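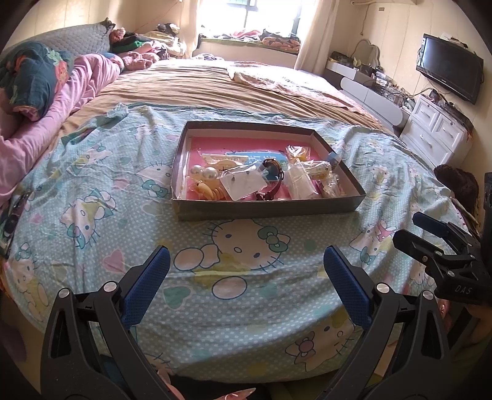
Consolacion Ocampo wrote to us that her first listing took a whole evening and the second took ten minutes, once she had set up her shelves in the Skomum shop app before adding a single pair of earrings. So let's do that first – it's a great feeling when it all clicks into place!

Section 2: Setting up your shelves

1. Open Skomum and tap My Shop, then Shelves.
2. Tap New Shelf and type a short name, such as Earrings, Hair Clips or Watches.
3. Pick a cover photo. Daylight near a window works beautifully.
4. Set a default price and postage. You can change both for any item later.
5. Tap Save, then drag the shelf to where you want it.

Note: A free shop holds 40 listings. Item descriptions can run to 300 characters, spaces included.

Caution: Deleting a shelf also deletes the listings on it. Move them to another shelf first.

Tip: Sell earrings as a pair under one listing, and put the clasp type in the title – buyers search for it all the time.

Next, go to Section 3, Taking Payments.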